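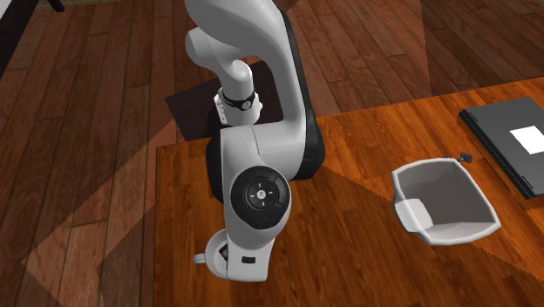
A wooden table with reddish-orange planks.

Kiler Table Care: Frequently Asked Questions

How often should I oil a wooden tabletop?
Twice a year is enough for most homes. If the table gets heavy use or stands near a heater, add a third coat in August, before the heating season starts.

Can I use cooking oil?
No. Olive and sunflower oil stay sticky and can go rancid. Use a hardening oil sold for furniture.

How much oil do I need?
One 3 oz bottle covers a table for six with a little left over. Wipe off anything that hasn't soaked in after 26 minutes.

My table has a varnish. Does it need oil?
No, oil won't get through varnish. Put a drop of water on a hidden spot. If it still sits in a bead after a few minutes, the wood is sealed and a damp cloth is all you need.

How do I get rid of white rings?
Let the table dry out for a day first, as many rings fade on their own. For the rest, rub lightly with fine steel wool along the grain, then oil the spot again.

Do you repair tables?
Yes, at the Plomito workshop. Sanding and re-oiling starts at $279. Dwayne Lindgren handles bookings and will ask for the size and the type of wood.

Will you pick up my table?
We pick up within 56 miles of the workshop. Legs should be taken off if they unscrew. Keep the bolts in a labeled bag.

What should I do with oily rags?
Lay them flat outdoors until they are stiff and dry, then throw them out. Crumpled rags can catch fire by themselves.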